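Hockey transfers and trades help
Trade conditions - what happens to the pick if the player is traded on again?

Posted by Ledo_fan, Thursday, September 9, 2021

Hello all, hoping someone patient can help me. I play in a keeper league with friends, ice hockey, and we try to copy the way proper clubs do their trades. Last December I sent a winger to the chap who runs the Vundelia side. In return I got a second-round pick, which was to become a first-round pick if the winger played 60 games for him.

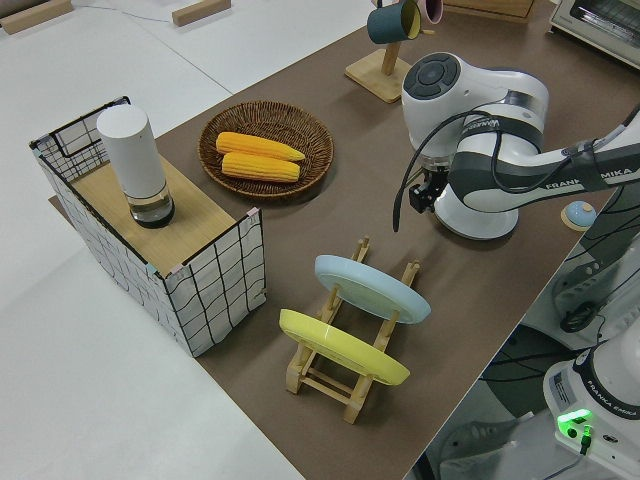
Well, he has now passed the winger on to a third manager, who runs Ronby, and the winger had only played 41 games at that point. He'll very likely get past the mark with his new team, and I say the condition should carry over. The Vundelia manager says it was "for him" and so it's dead. We never wrote down anything beyond one line in the group chat, which I now see was daft of me.

I don't want to fall out over it, as we've been doing this for years and it's meant to be a bit of fun over the winter. But a first-round pick is a first-round pick! Is there a usual way of reading these things?

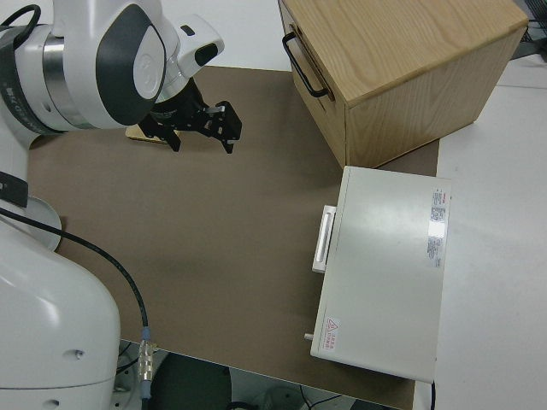 2 replies

Stellan Grønli

I ran a league very like yours for a good long while and we had this same row, more or less word for word, so you have my sympathy. The short version is that it depends on what the line in the chat says, and I'm afraid if it says "for him" or "for Vundelia" then I'd side with your friend. Games played for a different team don't count towards it unless you both agreed they would.
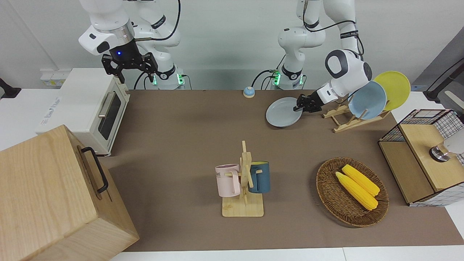 There is a fairer way to look at it, though, and it's the one we settled on. If the manager who owes the pick moves the player on before the condition can be met, he has had some value back for him, and quite possibly more than he paid. We let the two managers split the difference - in our case the second-rounder stayed as it was and a fourth-rounder went along with it. Both of them grumbled for a week and then forgot all about it.

For next season, do write down three things with every conditional pick: which team the games must be played for, whether play-off games count, and what happens if the player is moved or retires. Ours went on a shared page that everyone could read, and we hardly had an argument afterwards (well, not about picks, anyway).

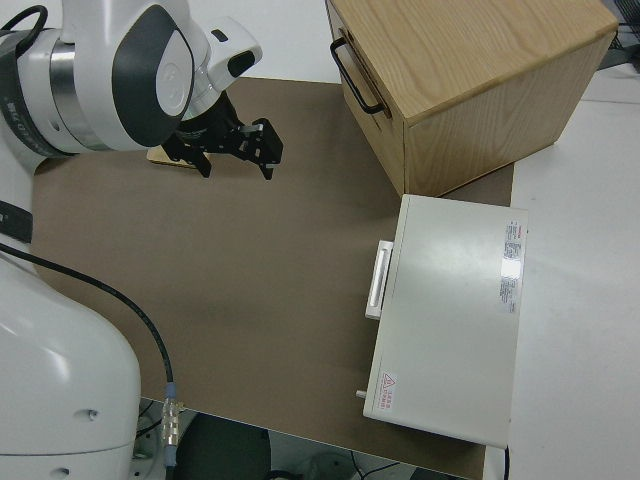 cortés_in_goal

Dead. You said for him, he's gone, no first. Same thing happened to me with a goalie and I had to lump it. Ask the Ronby manager what he thinks if you want a third view but he'll only say whatever keeps him out of it.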